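Jan 9, 2021
Posted by Siv Söderlund

Re: Lundgren prints, edition numbers and the June hang

Hi all,

Quick one between things, sorry for the typing. Answering Octavio first then a couple of other bits.

Octavio Tamayo wrote:
> I've been through the Lundgren folder again and I still can't make
> the numbering work. The harbour linocuts are marked out of 75 but
> the Dedano catalogue says the edition was 40. Are they two editions
> or did somebody get it wrong? Also Kristine is asking whether the
> labels should say linocut or relief print. I'd like to settle it
> before we send anything to Trornport.

Two editions, I'm fairly sure. Birger Eide has the old studio ledger and there's an entry for 40 on the thin Japanese paper, grey ink only, then a later run of 75 in grey and blue. Same block for the grey. The Dedano people only ever saw the first lot so their catalogue isn't wrong, just short. If you look at the signature the later ones are in pencil lower right and the early ones are signed on the back, which would be a nusiance to check except that yours are all unframed.

Labels: linocut please. "Relief print" is fine for the woodcuts where we don't know what she used, but for the harbour set we do know. Colour not color, and centre the titles, the last batch came back every which way. 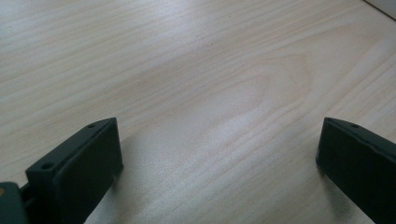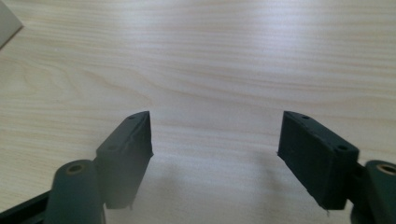
Number 61 is the one I'd worry about. It has the blue printed slightly off, maybe 3 mm, and Sverre Bakke thinks it was a proof she numbered later to fill a gap. Could be. I wouldn't leave it out, I'd hang it beside a clean one and let people look. But put "possibly a proof" in the checklist, not on the wall.

Kristine, can you ask Trornport if they still want the two big charcoals? They said yes, then maybe, then nothing. If it's no I'd rather give that wall to the Fovura drawings, which have never been out of their drawer as far as I know. They need mats. Not the bright white ones, they make the paper look dirty.

Birger, could you scan the ledger pages, both sides, even the blank looking ones. There are faint notes about ink on the backs and I only copied half of them.

Still to sort: insurance values, who's writing the wall text, and whether June means start of June or end. I had the start in my head but Trornport's last email reads like the end.

Off to catch my ferry. Will be back on email tonite.

Siv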